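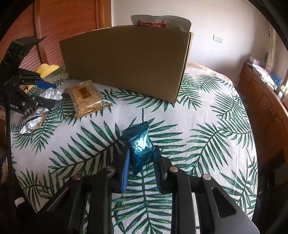 A snack packet above the palm-leaf tablecloth.

In Defense of the Good Tablecloth (On an Ordinary Night)
By Shona Galbraith
Sep 1, 2018

My grandmother owned a tablecloth I saw exactly twice. It was cream linen with a border of drawn threadwork, it lived in the bottom drawer of the dresser between two sheets of tissue paper, and it was for Best. I never found out what Best was. Christmas didn't count, because Christmas had gravy. Birthdays had candle wax and children. The two times I saw it, she was showing it to someone, and then she folded it back along the same creases and shut the drawer.

When she died it came to me, and when I finally unfolded it on my own kitchen table it split along every one of those creases. Forty-odd years of being looked after and it went like wet newspaper. I cried more about that than I had at the funeral, and I was a bit ashamed of myself, and then I got cross, and I have stayed cross about it ever since.

So I'm going to argue for something small here. Use the good tablecloth. Use it on a weeknight, under toast. Put your elbows on it!

I know how this sounds. There's a whole shelf of books telling us to burn the fancy candle and drink the nice wine, and most of them make me want to lie down. They're usually about treating yourself, and I don't think cloth on a table has much to do with treating yourself. A candle is for you. A tablecloth is for whoever sits down, including the person who has only stopped by to return a casserole dish and ends up staying until ten.

My friend Dulce Carrillo thinks I'm nuts about this, and she's thought it out, so I should give her side. Dulce raised three boys in an apartment with one table. Homework happened on that table, and haircuts, and one time a carburetor. Her view is that a tablecloth is a job. You buy it, and now you have a thing to wash, dry, iron (she says iron, I'll get to ironing) and worry over, and the person doing all that is nearly always the same person who was already doing everything else. "You want a pretty table," she told me in May, "get a pretty table." And she wiped hers down with one pass of a sponge while looking me right in the eye.

She's right about who does the washing. I don't have a comeback for that one, except that in my house it's me and I live alone, so I've already lost that argument with myself and moved on.

But I think the worry is the real trouble, and the worry is optional. We got handed this idea that cloth has to be spotless or it's a disgrace. Why? Nobody's rug is held to that. Jeans get better as they go. My palm-print cloth, white with great big green fronds all over it, has a tea ring near one corner and a faint orange patch that was a curry, and I'm fond of both. The fronds do a lot of the hiding, I'll admit. If you are nervous, start with leaves. Plain white is for people with nerves of steel or a very good laundry room.

I got the palm one secondhand from a place called Prelovby, after a long spell of looking at new ones and putting them back. The one I'd been circling was a Remberg, heavy cotton, the color of oatmeal, two hundred dollars. Two hundred! For that money I would have become my grandmother on the spot. I'd have followed guests around with a coaster. I stood in the shop with my hand on it and could already feel myself saying "careful."

That's my first rule, if you want one. If a cloth costs enough that you'd flinch when someone reaches for the ketchup, it's too much cloth for you. Your number will be different from mine. I've bought five or six over the years and the one I paid most for was 33 dollars, and even that one spent its first month in a drawer while I got my courage up.

The second thing, and this is where Dulce and I nearly stopped speaking, is ironing. Don't. I have not ironed a tablecloth since I moved into this house. Shake it out hard while it's damp, hang it over a door, and put it on the table a little before it's dry. It'll pull itself mostly flat. Whatever wrinkles are left will be covered with plates. My aunt on the Cruickshank side ironed hers on the table itself, with a blanket underneath, and smelled of starch every Christmas of my childhood, and I don't remember a single one of those tablecloths. I remember her being tired.

There's also the wipe-clean camp. I bought one of those too, a Clovico, 107 inches long for a table that seats four (I misread the label, and it pooled on the floor at both ends like a bridal train). They're fine. They are very practical and I used mine outdoors until the sun got it. But a plate set down on one makes a little slap, and your forearms stick to it in July, and I missed the hush. That's the part I can't make Dulce hear, which is funny, since it's a sound. Put a cloth on a wooden table and the whole room gets quieter. Forks don't clatter. Glasses go down softly. People lean in and drop their voices a notch, and then they stay a while, picking at crumbs.

And it doesn't need a proper dinner on it, either. I think that's where so many of us get stuck. We imagine the cloth wants a roast and matching glasses, and since there's no roast, out comes the bare table again and we eat standing at the counter half the time. My palm cloth has seen chips out of the bag, cereal, a great many crackers, tax forms. It has no standards whatsoever. I've had better talks over a shared packet of something salty than I've ever had over a roast, mainly because no one had to get up and check on it.

I did try once to save my grandmother's. I took it to a woman who mends linens and she held it up to the window, and the light came through all those folds in a neat grid. She could patch it, she said, but the threads beside the patches would go next. She was kind about it. So I cut it up along the splits and hemmed what was left into napkins, badly, on a machine I hadn't touched since school. They're different sizes. A couple of them still have a bit of the threadwork down one side.

We use them. Dulce wiped salsa off her chin with one last week and asked me where I'd gotten it, and I told her, and she put it down very quickly. Then she picked it back up and went on using it. She still won't have a cloth in the house. She did ask if I had a spare napkin she could take home, though, and I gave her the one with the best edge on it.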